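Robot arm in the staff kitchen at work: what happens to the people who used to do it? 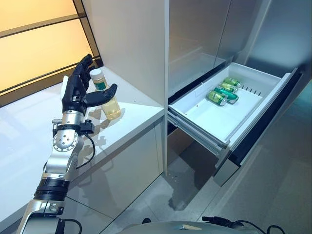
Posted in Work and Workplaces, March 23, 2023

I look after the kitchen on the second floor of an office building in Ukcombe. By look after I mean I fill the fridge, wipe down the counters, put out lunch for meetings and get told when there is no oat milk. There are three of us on the catering side and we all work for a contractor, Stidard, not for the firm whose name is over the door. I have been there six years.

Last month the firm brought in a robot for what they call light hospitality tasks. It has a proper hand with fingers and it is learning to move bottles and put drinks in the fridge drawer. At the moment a young man from the supplier stands with it most of the day. He is very polite and eats a lot of our biscuits.

My questions are these, and I would like answers from people who have been through it if possible.

Our supervisor says no jobs will go, but we will be "supporting the unit". So far this has meant moving things to where it can reach them, keeping the counter clear, and picking up what it drops. Is that a change to my job or just a funny sort of Tuesday-morning chore that I have to put up with? My contract says kitchen duties "and other reasonable tasks".

Secondly, the drinks delivery is 80 cans and it used to take me less time than boiling the kettle for the ten o'clock meeting. Now I am asked to leave some out for the robot to practise on, and then at four o'clock I put away whatever it hasn't got to. On my timesheet, whose work is that? I have been writing it down as restocking and it has been queried twice.

Lastly, has anyone worked alongside one of these for a year or more? Does it settle down? I don't dislike it. I would just like to know whether I am training my replacement or babysitting it, as I believe the rates are different.

Biscuit Tin, Ukcombe

Mireille Lacroix

I can't speak to kitchens but I was nineteen months in the packing hall at Jimadis when the arms came in, so some of this will carry over.

Get the new duties in writing. You don't have to be stroppy. Send your supervisor an email saying "just so I've got it right, I'm now doing the following" and list it: clearing the counter, laying out the stock, picking up after it, finishing off at four. Ask them to tell you if anything is wrong. Most supervisors will reply "looks fine thanks" without reading past the second line, and you then have a record of what you were told to do and when it started. Keep a copy somewhere other than your work account.

"Other reasonable tasks" covers a lot, I'm afraid, and moving bottles about a kitchen is probably well inside it. Where I would dig my heels in is anything to do with going near it while it's moving. Ask to see the risk assessment. There ought to be one, and it ought to mention you, as you are there every day and the man with the biscuits will presumably go home at some point. Ask where the stop button is and who is allowed to press it. The answer should be everybody. At our place it was three named people, one of whom was on maternity leave, and it took a crushed trolley to change that.

On the timesheet, ask for a separate line. Ours was called "automation support" and I was against it because I thought it sounded silly. I was wrong. After six months the management wanted to show how many hours had been saved, and there were 442 hours sitting under automation support in our own handwriting, which made for a quieter meeting than they had planned. If you put it all down as restocking, it looks as if the robot does the restocking and you have got slower.

As for settling down: it did. The jobs changed more than they went. Two people left and weren't replaced, which is how these things tend to be done, so "no jobs will go" may be quite true and still leave you with more to do. Ask what happens when someone leaves. Also, as you're with a contractor, ask when the catering contract is next up for renewal. Yours may be a perfectly honest supervisor who simply hasn't been told.

If you are in a union, ring them now and not after. If you aren't, have a look at what joining costs. ACAS will also talk to you for nothing.

dp_lanyard

our office got a coffee robot. it was going to do 1,000 cups a month. it lives in the post room now with a sheet on it. wouldn't worry

Fitzgerald Szabo

I'm on the other side of this, for my sins. I work for a small integrator, Obradović, and I have been the polite man standing next to the machine. Mireille's advice is sound and I would only add a few things.

You aren't training it just by laying out the cans. If they ask you to wear gloves or a headset, or to be filmed doing the job so that it can copy you, then you are, and that is worth a separate conversation about consent and pay before you say yes. Being good-natured about it on the day tends to count as agreement for ever.

Do tell the operator what you know. I once spent most of June getting an arm to put bottles on a shelf that the kitchen staff could have told me was only used at Christmas. They had noticed. They assumed I had my reasons.

With a hand that has fingers, picking up one bottle from a clear counter is a good day's work. Doing it in a kitchen at five to one with a dozen people after the milk is something else entirely, and I would be surprised if your firm gets there soon. Ask the operator what it is meant to be doing by the end of the trial. He will have a list, and he'll probably show you if there are biscuits.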